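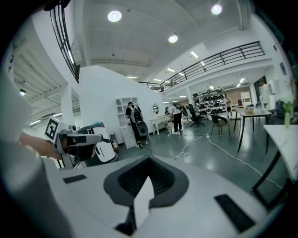
Interior with recessed ceiling lights.

Stulville Indoor Lighting Survey: Data Card

Summary
The survey records lighting conditions in public and commercial interiors in Stulville. It contains 2366 readings from 359 rooms, collected over 4 survey rounds. The first round began in September.

Contents
Each row gives a room code, fixture type, ceiling height in meters, time of day, and illuminance in lux at desk level. Rooms with skylights are marked in a separate column.

Known limitations
Readings from the Conneely building were taken with the blinds closed and should not be compared with daylight values elsewhere. Seven rooms have no ceiling height on record. These fields are left blank.

Use and citation
The data may be reused for research and teaching with credit to the Stestach Lighting Archive. Resale is not permitted.

Contact
Corrections should be sent to Aitana Echevarría, data steward, at the Destmont office. Please include the room code.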